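Can a robot tidy your room yet?

Picking a toy up off the floor is easy for you. You look, you reach, you close your fingers. For a robot arm, each of those steps is a hard problem, and people are still working on them.

Robots have worked in factories for a long time. Many of them do the same movement over and over, with every part waiting in the same place. A bedroom floor is different every day.

To practise with mess, you can start small. Put a few blocks in a metal tray, let them lie any way they like, and ask the arm to find one and grip it. Some of these blocks are red and some are green.

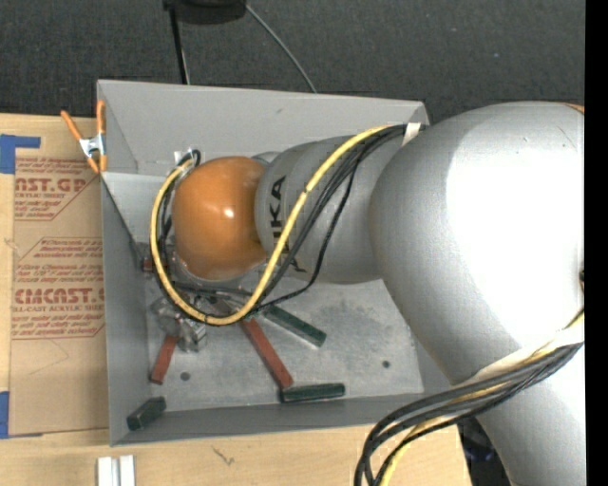
Readers often write in about this part. Gwilliam asked why the robot can't just be told where each block is. It could be, but then someone would have to measure every block each time one moved, and by then you might as well tidy up yourself.

So the robot has to learn by trying. It might try 1,000 times, or 3,319 times, and many of those tries will miss. A block near a wall is awkward, as the gripper can bump the side before it reaches the block. Two blocks lying close together can be awkward too. 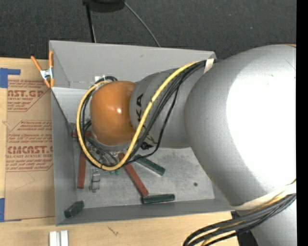

A robot arm over a tray of red and green pieces.

What about real chores? Robot vacuum cleaners can already clean a flat floor quite well. In some warehouses, robots move shelves and boxes. Folding a jumper is much harder – cloth changes shape whenever you touch it. Loading a dishwasher is hard as well, with glasses that break and forks that slip.

For now, the answer is "some jobs, some of the time". Your room is still yours to tidy.

Word to know
Gripper: the part of a robot that takes hold of things.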